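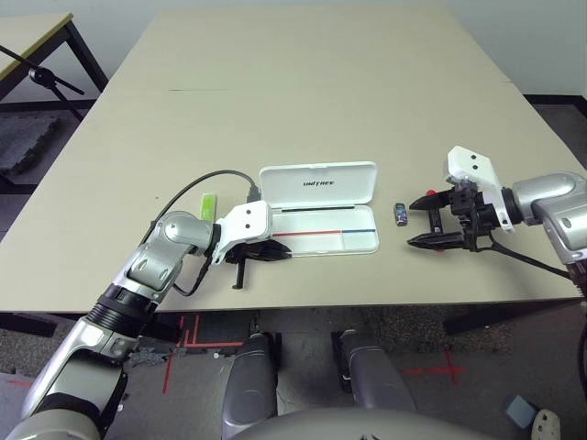

Katness 盒装小件整理数据卡

版本说明
本卡对应 Katness 的第二次发布，内容是桌面上带盖盒子和小件物品的收纳记录。第一次发布只有敞口托盘，没有盒子，两次的编号不连续，合并使用时请先看“编号”一节。

内容概览
共 34 组记录，静态图片 2000 余张。每组围绕一个盒子和若干小件展开，动作包括开盖、放入、取出、合盖。部分组只做其中一步，组名里会写明。
整理工作由 Hendrik Van Wijk 负责，标注规范由 Liudmyla Kuzmenko 起草，11月修订过一次，现行的是修订后的版本。

物品
盒子：以白色塑料翻盖盒为主，盖与底由铰链相连，打开后盖子可以立在后侧。盒盖上印有 UNITREE 字样的那一只在标注中统一写作“白盒”，不另起名字。
小圆柱：深色，带蓝白标签，外形像小电池或小瓶。标注时一律写“小圆柱”，不要写成电池，也不要写成药瓶。旧标注里两种写法都有，已经改过一遍，仍可能有漏网的。
绿色小件：黄绿色，长方形，立放在桌上，可能是小包装袋，也可能是小盒，常被挡住一部分。类别填“其他”。
线缆：不算收纳物品，不标边框。线缆压住盒子边缘或小件时，在备注栏填“遮挡”。

桌面与布置
桌子为米色长方形大桌，后面是白墙。桌面靠里一侧有一条颜色较深的接缝，不明显，标注时不要当成物品边缘。我们早先用自动分割跑过一遍，有几组把接缝切成了一条长物体，这几组后来全部手工重做。
盒子的位置没有固定标记，每组开始前随手摆放，小件放在盒子旁边。因此不同组之间的坐标不能直接比较。

标注字段
盒盖状态：开、合、半开。盖子立起即记为开，不必判断角度。半开只用于盖子明显停在中途的情况。
小件位置：盒内、盒外、跨边。小件有任何部分搭在盒沿上，都记跨边。
小件朝向：横、竖、不明。圆柱躺在桌上记横，立着记竖。
遮挡：无、部分、大部分。大部分指只能看到不足 30% 的面积。
备注：自由填写，中文英文均可，请勿写人名。

盒子内部的细线
有的盒子内部能看到红色和蓝色的细横线，铰链下方还有一道深色的槽。它们不单独标注，也不作为分格的依据。内部怎么分格，只看盒底的实际隔断，看不清就填“不明”。

编号
组名由场地代号、盒子代号和序号组成。场地代号有 Flarnholm 和 Hứa 两个，后者在文件名里写作 HUA，避免旧系统读不出带符号的字母。序号从 17 开始，前面的号码留给第一次发布。
表格文件用制表符分隔，编码为 UTF-8，首行为字段名。用电子表格软件直接打开时，序号前面的零可能会丢，建议按文本列导入。

已知问题
白盒和白墙颜色接近，盖子立起时上沿有时难以分清，边框误差偏大。
深色小件靠近其他深色物体时，轮廓容易连在一起。
绿色小件出现的次数少，不适合单独拿来评估。
Hứa 场地有几组缺少合盖后的图片，表中对应栏留空，不是零。

划分
训练和测试按组划分，同一组的图片不会分到两边。划分表随数据一起提供，文件名为 split.tsv。若要重新划分，请保持按组进行，并在结果里注明。

使用与反馈
可用于研究和教学。转发时请附上本卡全文。发现标注错误，请提供组名和图片序号，发到 Vitis 上的问题列表，标题以“标注”开头。字段增减的建议也放在那里，由 Liudmyla Kuzmenko 统一答复，改动记入下一版的版本说明。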